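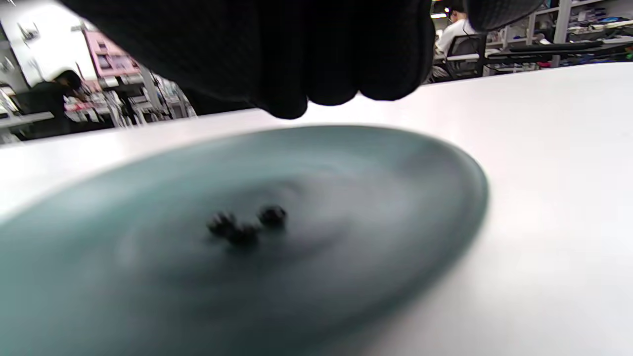
*Small dark objects, a plate and a gloved hand: most of what our perception code has to worry about.*

# Kalavow FAQ

Kalavow is the labelling and replay tool we use at Oltimard for close-up manipulation recordings. It finds small things, follows them, and tells you when it has lost them. Questions are in the order people tend to shout them across the office. Last tidied Mar 27, 2023 by Tsion Fikre.

### Why does the tracker merge two objects into one?

They are touching, or near enough. The default detector looks for dark blobs on a lighter background, and two dark blobs side by side make one excellent larger blob. Set `split_contacts` to true and try again. It is off by default for reasons Hongjun Liao has promised to write down.

### Does it know what the objects are?

No. It knows there is a thing, then another thing. If you want them called beans, type "bean" in the label box. Yichen once labelled an entire batch "olive", and the software raised no objection.

### My glove is being detected as an object. Is that a bug?

It's a setting. A dark glove over dark objects is hard going for a detector that mostly cares about darkness. Load the hand mask before the object pass - before, please, as running it afterwards gives you a beautifully masked hand and all the wrong tracks.

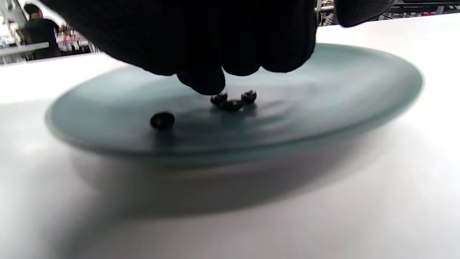
*Four coffee beans, three of them clustered under the fingertip.*

### How close can a fingertip get before the track drops?

With the hand mask on, a bean can be half hidden and keep its number. Fully hidden, it is held for 5 frames and then declared missing. You can raise `hold_frames`, but the tracker will start believing in beans on faith, and the planner will believe the tracker.

### Why is the near side of the plate ignored?

Blur. Anything under the sharpness threshold is skipped, and the nearest part of a plate often goes first. Lower `min_sharpness` a little at a time. Zihan Guo set it to zero in August and got tracks on the glaze reflections, all of them very stable.

### Can it cope with people in the background?

Yes, if you draw a work area. Without one it will cheerfully look for beans on the shelving.

### How big a recording can I load?

The viewer takes 3,000 frames. Past that, use the splitter, which leaves an overlap of 2 frames so that track numbers carry over. Usually.

### Does the Vorkholm planner read Kalavow files directly?

It reads version 4 files. Older ones need `convert_tracks` first, or the planner will load them without complaint and reach for the wrong side of the plate.

### Who do I ask if none of this works?

Meifang Su for tracking, Hongjun for file formats. Attach the settings file. "It's gone funny" has been received and is being looked into.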